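Piltora Under-Sink Water Filter: Installation and Set-Up Guide
Section 3. Installing the filter head and first flush

5 min read

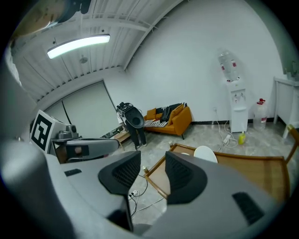 This section covers mounting the filter head, connecting it to the cold water line, and flushing a new cartridge. Read Section 2 (Parts and tools) first. The steps apply to the single-cartridge Clarell head and to the older Plarklow head, except where a note says otherwise.

Revised February 2022

3.1 Before you start

Check that the household pressure is within the range printed on the label of the filter head. If it is above the upper limit, fit a pressure reducing valve on the supply side before going any further.

The filter is for cold water only. Do not connect it to a hot line or to a mixed line downstream of a faucet.

CAUTION: Do not install the filter where the temperature can drop below freezing. Ice will crack the head, and the crack may not show until the line is back under pressure.

3.2 Mounting the head

1. Choose a spot on the side or back wall of the cabinet. Leave 5 inches of clear space below the bottom of the cartridge so that it can be twisted off.
2. Hold the bracket against the wall with the arrow pointing up. Mark the two screw holes.
3. Drill pilot holes. Check the depth against the thickness of the cabinet wall.
4. Fasten the bracket with the screws supplied. Tighten by hand.
5. Slide the head onto the bracket until it clicks. The port marked IN must face the shutoff valve.

Note: The Plarklow head has no click stop. Slide it down until the lower edge is level with the bracket, then fit the locking pin.

3.3 Connecting the supply line

1. Close the cold water shutoff valve under the sink.
2. Open the cold faucet and let it run until it stops. Leave it open.
3. Put a shallow pan and a towel under the valve. A small amount of water will drain when the line is disconnected.
4. Disconnect the faucet supply line from the valve.
5. Thread the feed adapter onto the valve. Start it by hand to avoid crossing the threads, then give it a quarter turn with a wrench.
6. Cut the feed tubing to length with a tubing cutter. The end must be square and free of burrs. Scissors flatten the tubing and are a common cause of leaks.
7. Push the tubing into the adapter until it bottoms out, then pull back gently. It should not move.
8. Push the other end into the IN port in the same way.
9. Connect the OUT port to the faucet supply line with the second adapter.

Keep bends wide. If the tubing has to turn sharply, use an elbow fitting — a kinked section must be cut out and replaced.

3.4 Fitting the cartridge

1. Remove the shrink wrap and the plastic cap from the cartridge.
2. Check that both O-rings are seated in their grooves. Wet them with clean water. Do not use petroleum jelly, which swells the rubber.
3. Push the cartridge up into the head and turn it to the right until it stops.
4. Write the installation date on the label.

The standard cartridge is rated for 375 gallons. The Siregar long-life cartridge is rated for 2,000 gallons and fits the Clarell head only.

CAUTION: Do not force a Siregar cartridge into a Plarklow head. The tabs will shear, and the head will have to be replaced.

3.5 First flush

1. Make sure the cold faucet is still open.
2. Open the shutoff valve slowly, over several seconds. Air will sputter from the faucet.
3. When the flow is steady, close the faucet and check every fitting with a dry paper towel.
4. Open the faucet again and let it run for around 5 minutes. Gray or black water at this stage is carbon dust from the cartridge.
5. Discard all water from the first flush.

Cloudy water during the first few days is usually trapped air. Fill a glass and let it stand; air clears from the bottom up. If the water does not clear, repeat the flush.

3.6 If a fitting leaks

Close the shutoff valve and open the faucet to release pressure. Press the collar of the fitting inward, pull the tubing out, trim the end square and reinsert it. For leaks at a threaded adapter, remove it, inspect the washer and refit. Do not use thread tape on adapters that have a rubber washer.

A drip between the head and the cartridge means a dry or pinched O-ring. Remove the cartridge and repeat 3.4 from step 2.

For cartridge replacement intervals and resetting the reminder light, see Section 4.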